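Kovero cell

The Kovero cell is a two-armed robotic workcell used for handling trials with household goods and hand tools. It was designed by Elli Kauppinen at the Harju workshop in Satberg and is maintained there under a written service plan. The cell is operated through the Javska control program, which also keeps its service log.

Construction

The enclosure is built from aluminum extrusion. Both arms are fixed to mounting plates on the front rail, so that either arm can be removed without disturbing the other. The walls carry a patterned covering, and the floor is a separate panel that can be lifted out for cleaning. Small items are kept in mesh baskets hung from the rails.

Maintenance

Routine service falls due after every 1,000 hours of operation. The plate bolts are checked for tightness, the cable conduit is inspected along its full length, and damaged cable ties are replaced. Power is switched off for at least 15 minutes before any housing is opened. A full replacement of the conduit on the left arm was recorded at 2,893 hours, after wear was found near the elbow.

Calibration

After any work on a base plate, the arms are brought back to their reference position and the grippers are aligned again. The standard routine has 111 positions. It is followed by a handling check with objects of differing shape and stiffness, such as a hard case, pliers, a screwdriver and a pair of sneakers, laid out on the floor panel within reach of the arms.

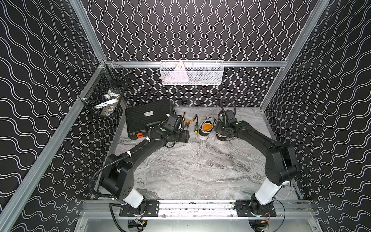 Records

Results are entered in the Javska log under the number of the arm concerned. An arm that fails the handling check is recalibrated once, and if the fault remains it is taken off its plate for bench inspection.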